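Subject: Re: [ward-list] Residents' parking, round two
From: Nusrat Butt
Date: 21 May 2026
3 comments | 2 shares

Morning all, answers to Tanveer's message, plus a grumble of my own at the end. 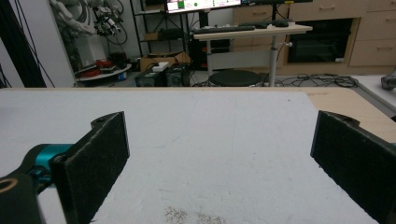
Does the new permit scheme cover the whole of Sleiman Road?
Only the even side, from the chemist up to the church. The odd side stays as it is until the council redraws the boundary, and the draft order gives no date for that.

On 20 May, Tanveer Gondal wrote:
> I have read the draft order twice and I still can't tell who it is
> for. Permits go up to 60 pounds, visitor vouchers are rationed to 14
> a year, and the hours stop at six in the evening, when the trouble
> starts. Did anyone at the Town Hall visit after dark? Also, has our
> objection from April been logged, or is it in the same drawer as the
> one about the bus shelter?

Tanveer, it has been logged. I have a reference number and a letter thanking us for our interest in parking. The letter is addressed to Mr Nusrat Butt, so I've gone up in the world or down, depending on your view.

On the hours, Councillor Siddiqui (Mohsin, as he prefers between elections) told me on the phone that six o'clock was chosen "in line with the rest of the borough". I asked which bits of the rest of the borough have a banqueting hall at one end and a five-a-side pitch at the other. He said he'd take that away. He has taken away quite a lot since he was elected and I do sometimes wonder where he puts it all.

The vouchers are worse than they look. They can only be bought through the Sastero app, and my neighbour, who is 82 and has a carer in every morning, owns a telephone with a cord. Mehwish Zaidi asked whether there would be a paper version and was sent a link to the app. She has asked again, in capitals.

We had 31 objections in last time, which the officer's report called "a small number of responses". The support came to 2, and that was described as "some welcome for the proposals". If you objected in April you need to object again, as this counts as a fresh consultation. Quote the street name and say which hours you would want. Please don't all send the same letter, they get counted as one.

Joelle Aoun has offered to drop hard copies at the Town Hall for anyone who'd like theirs stamped. Put them through her door, not mine, my dog eats post.

My grumble: whoever is moving the cones outside the surgery, please stop. I know they've been there since the gas works. So does the traffic warden.

Nusrat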